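Pre-session checklist, two-arm cell (mural bench)
Filled in by Donal Ó Flaithearta, July, before the morning block

I've kept the tick boxes short and put my waffle underneath each one, so skip to the ticks if you're in a hurry. Task for this block is Brenedetti, the tray handover: left arm picks up, passes across, right arm sets down. Target is 200 demos.

1. E-stop reachable from the operator's chair: OK
Pressed it, both arms dropped to hold, reset fine. Please don't park your coffee beside it (you know who you are!).

2. Work surface clean and clear of grit: OK, WITH COMMENT
I gave the marble a wipe with the microfibre, not the blue paper, which sheds. There's still a tiny white fleck on the stone that I noticed from the wrist view. With all that veining it's dead easy to miss, so run your hand over the whole slab before you start.

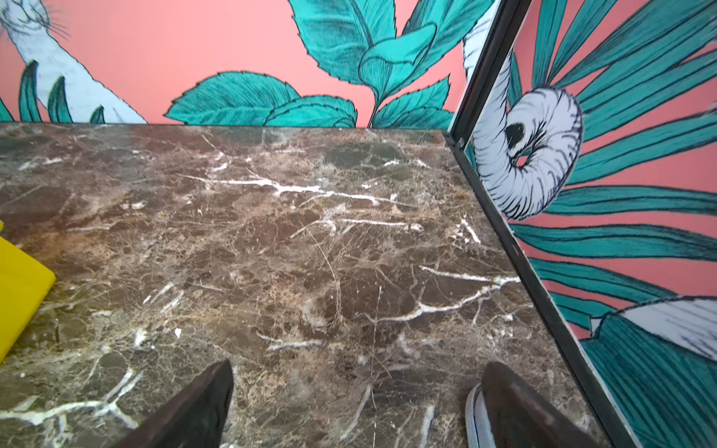 Item 2, wrist view: fingers over the marble, yellow at far left, white fleck lower left of centre.

3. Finger pads seated and matched: OK
Tugged each one. Last block we lost 21 demos to a pad that had crept loose and we only twigged when somebody sat down to review them. Tug them properly, not a polite little wiggle.

4. Wrist lenses clean: OK
Bit of a smudge on the right one, gone now. Lens cloth lives in the top drawer with the hex keys.

5. Cables free through full travel: MONITOR
I jogged both arms to their limits at slow speed and nothing snagged, but the loops stand well proud of the arms and I'd like another pair of eyes on them at the lunch changeover. If one so much as brushes the other arm, stop and call me.

6. Start layout: OK
Tray empty and between the two grippers. It doesn't have to be dead centre, we want some variety in there, so shift it a bit and turn it a bit every 20 demos. The shark and the owl stay up on the front rail, off the marble. If either one gets knocked onto the slab during a run, bin that demo and re-record it.

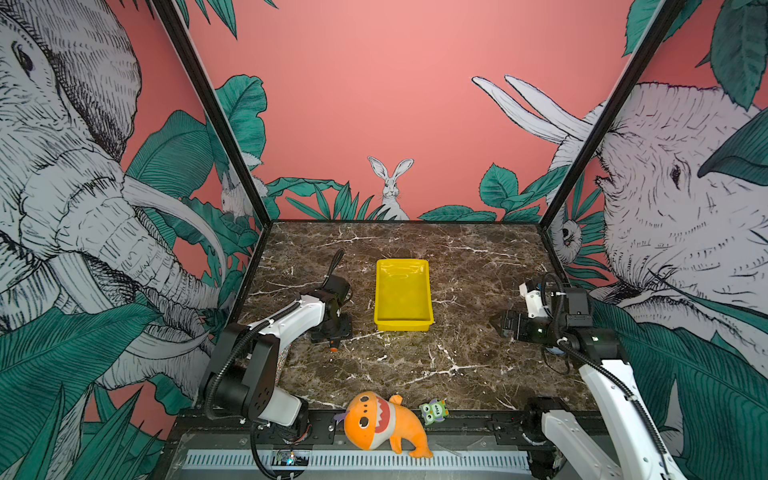 Item 6, fixed view: empty tray on the marble, shark and owl on the front rail.

7. Recording software: FIXED
Otance was still pointing at yesterday's folder, so I've changed it. Check the task name reads Brenedetti and not Bangash, as the two sit side by side in the menu and I've picked the wrong one myself, twice.

8. Camera clocks in sync: OK
Within 2 ms across the lot. Redo this after any restart.

9. Operator breaks: your call, but take them
Tired demos are jerky demos, and the policy will happily learn every wobble. Keep the fumbles where you recover nicely, though, and tag them "recovery". Those are gold!

Still open: spare finger pads to be ordered from Tromell, and item 5 to be looked at again at lunch.

Cleared to run. D. Ó F.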